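Norkthorpe Household Notes
Bedding: folding and storing a quilt on the bed

A double bed is the largest clean, flat surface in most houses and is the right place to fold a quilt. Tables are too narrow and floors collect hair. The method below suits quilted covers and other puffy items with a stitched filling. It takes one person nearly 4 minutes.

Preparation

Make the bed first. Pull the bedspread flat to the corners, as ridges underneath will show up as ridges in the fold. A bedspread with a printed grid is useful: the lines serve as a guide for squaring the edges. On a grid that runs diagonally, line up corners with the points of the squares and ignore the sides.

Check that the quilt is fully dry before it goes anywhere near a cupboard. Feel the thick parts between the stitching lines, where damp stays longest. If in doubt, leave it over an airer for another 2 hours.

Anything pale should be kept off the floor during handling. Gather it on the bed in a loose heap, find one corner, and work along the edge from there.
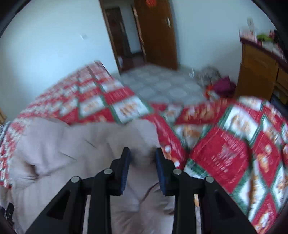

Shake the piece once along its length to spread the filling. Do not pull hard on a single point. Quilting thread is usually weaker than the fabric and will give way first, leaving a run of loose stitches.

Folding

Fold lengthwise in half, edge to edge, then in half again. Smooth each layer from the fold outwards with a flat hand to push the air out. Fold the resulting strip in from both ends so that the ends meet in the middle, then close it like a book.

Puffy quilts will not give a sharp rectangle. A corner that stands up can be tucked under the top layer. Rounded edges are normal and should be left alone; pressing them hard creases the filling. 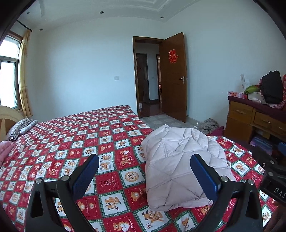
Storage

Use a cotton bag or an old pillowcase. Plastic holds moisture and is suitable only for moving house. We use the Huttunen cotton sack, 140 litres, which takes one double quilt with room to spare. The Skureck shelf bag is stiffer and stacks better, but the zip catches on loose threads.

Keep the bag on a shelf away from outside walls. A bedroom at 18 degrees with a door that is opened daily is adequate. Refold along different lines each January to prevent permanent creases.

Replacement sacks: Ikport branch, bedding counter, ground floor.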